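Plandwood Shared Workshop
Introductory Course in Home Automation Builds
Handout 4: Hand-Held Grippers, Assembly and First Use

Participants should have completed Handout 3 and should bring both printed housings to the session. The housings are drawn from the Pultar pattern, revision 2. Earlier prints do not accept the current jaw mount and must be replaced.

1. Assembly
Each kit contains the jaws, the knob, two tip pads and a bag of screws. Fit the jaws before closing the housing. Tighten the screws by hand only; the printed bosses crack easily. The jaws should open and close through their full travel without rubbing. If they rub, loosen the mount, shift it slightly and test again.

2. Bench check
Open and close each gripper 100 times. Record any sticking in the build log, along with the side (left or right) on which it occurs. Grippers that fail are to be returned to the parts shelf with a completed tag -- the tags are kept at the Ganorora bench.

3. Practice at home
Participants will practice with both grippers for 15 minutes before the next session. A large, soft surface is preferred for early work, as dropped parts are less likely to break. 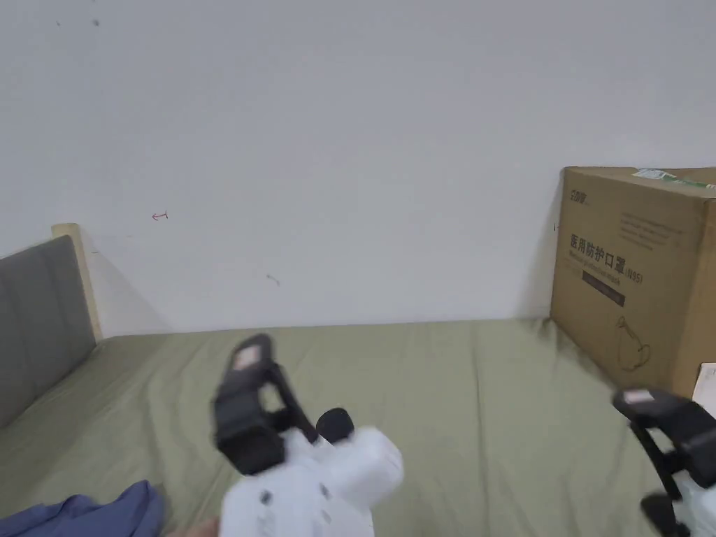

Cloth is the required material for the first home exercise. It folds differently each time it is lifted, and a jaw that closes well on a block may still slip on a single layer. Bring the tips in low with the jaws open, as over the green sheet, and close them on a raised crease. Repeat with a smaller piece of fabric, then with both grippers holding opposite corners.

4. To hand in
Submit the build log and one page of notes on grip and slippage. Logs go in the Brzozowska tray by 6 p.m. on the day of the session.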